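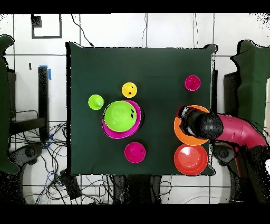

Speaker notes, Holarden workshop, 1st October
Talk slot: 15 minutes plus questions

Slide 1. Title
Say thanks to the session chair. Say what the talk is: how we order moves when a robot arm has to sort and nest dishes, and what we learned from the runs that went wrong. The system is called Trimberg. The arm work was done at our Zeltmont lab, and the planner code grew out of an older package called Naseri. If people know Naseri, tell them the grasp code is the same and the ordering is new.

Slide 2. The task
A table of plastic plates, bowls and cups in a few bright colors. The goal is given as a list of relations: this bowl in that plate, this cup in that bowl. The robot gets no order. It has to work out the order itself from one look at the table before each move.
Point out that this is a small problem on paper. A person does it without thinking. The trouble is that a stack made early can block a move needed later, and the arm can only carry one dish at a time.

Slide 3. Why a fixed order fails
The baseline sorts by size and places the largest dish first. It works when every dish can be reached. It fails in two cases:
A large plate has something in it that belongs somewhere else.
The arm has to reach across a finished stack and hides the next dish from the camera.
The second case was more common than we expected. Spend a minute on it. The camera sees the table from above and the arm comes in from the side, so in some poses a dish goes missing from the state estimate. The old planner treated a missing dish as a dish that was gone.

Slide 4. Keeping hidden dishes
The main change is simple. Each dish has a record with its color, size class, last seen position and a confidence value. If the arm model covers the last seen position, the confidence is held where it is. If the spot is in clear view and the dish is not found, the confidence drops.
Read the rule out loud and slowly. In the practice talk people mixed up the two cases.
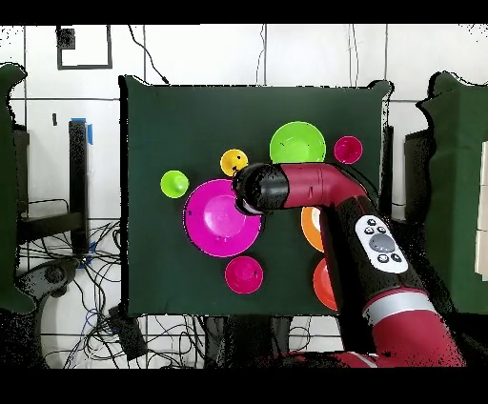 Slide 5: Gripper over the large plate, with the arm covering part of the lower orange bowl.

Go to the lower right corner of the table first. The bowl there is half under the arm. This is the kind of view the rule is for. Then point to the yellow cup, where the gripper covers a bit of the rim. Partial cover like that is handled by the same record, with the visible part used to update the position.
Mention the two magenta bowls, since color alone does not tell them apart. Size class and last position have to do that job.

Slide 6. Choosing the next move
For each possible move we ask how many of the remaining goals it would block. Lowest number wins. Ties go to the move with the shorter arm path. We look two moves ahead. Looking three ahead made planning slower and did not change the choice often enough to matter.
Skip the equation if time is short. It is in the paper.

Slide 7. Setup for the tests
400 trials in total, split evenly between the baseline and Trimberg. Same start layouts for both. We used 50 layouts, so each method saw each layout four times. A trial ended when all the relations were met, when a dish left the table, or after 12 moves.
If asked: the move limit was set before the trials began.

Slide 8. Results
Show the bar chart and let people read it. Trimberg finished more trials than the baseline and used fewer moves in the ones it finished. The gap is widest in layouts with dishes near the arm's side of the table. In layouts where everything is spread out, the two methods are close, and we should say so plainly.

Slide 9. What still fails
Thin rims. The gripper comes down a little off and the plate slides.
Same color nested in same color. The depth step at the rim is small and the two get merged into one record.
Dishes moved by a bump from the elbow while hidden. The record holds the old position with full confidence, so our own rule makes this one worse. We plan to lower confidence when the arm model passes close to a held dish. That should be in the November release.

Slide 10. Close
Code and start layouts are linked on the slide. Leave it up during questions.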